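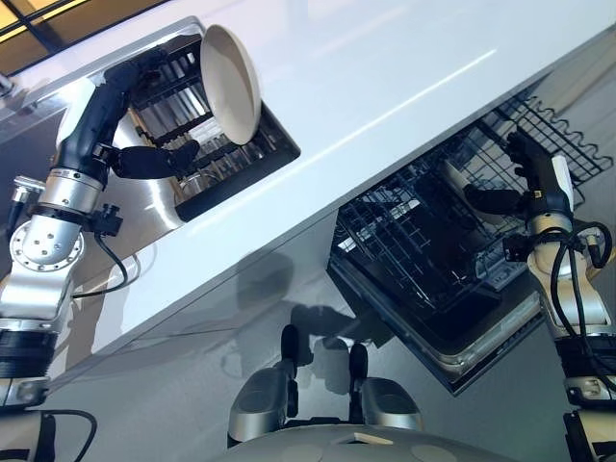 Issue 31

27/01/2025

I washed up by hand for most of my life, and I think I did my best thinking at the sink. When we lived over the bakery on Rallis Street the kitchen was so narrow that one person washed and the other stood in the hallway with a towel, and whoever was in the hallway got to choose the music. My neighbor Sotiris used to come up for supper and always asked for the towel (he said the washer does all the work and the dryer gets all the conversation). I still miss those evenings.

So this month's letter is about dishes, or really about the plates I have held on to and the ones I finally let go. Over the holidays I emptied my mother's cupboards, and oh, the things that woman kept! Gravy boats, egg cups, a tureen with a lid that belonged to some other tureen. I kept a stack of her everyday dinner plates, the ones with a tiny blue line at the rim, and I use them for everything now – toast, soup if I'm careful, the cat's birthday tuna.

Several of you wrote after the last issue to ask whether old plates ought to be used at all or put up on a wall. Muammer Tatlı sent me a lovely long message about his grandmother's wedding china, which came out of the cabinet twice in his whole childhood, and he remembers being too scared to cut his meat. I don't want anybody to be scared of a plate. Mine get stacked, scraped, chipped now and then, and I'm fond of every chip. I do put a paper napkin between the good ones, a habit I picked up from my aunt, who wrapped everything she owned in something else.

As for the rest of Mother's things, a good many went to the church sale and brought in 361 dollars, and Pieter Pillay drove the boxes over for me in his truck and wouldn't take a cent for gas. I sent him home with the fish platter. He has already served a salmon on it, and I hear it looked very grand.

I've been drying things on a rack lately, I'll admit, and leaving them there until I need them again. My mother would have put everything away before she took off her apron. Some nights I hear her and get up and do it.

In March I want to write about tablecloths, so if you have a good stain story, please send it along. Junhao, I haven't forgotten that you promised me the one about the beets.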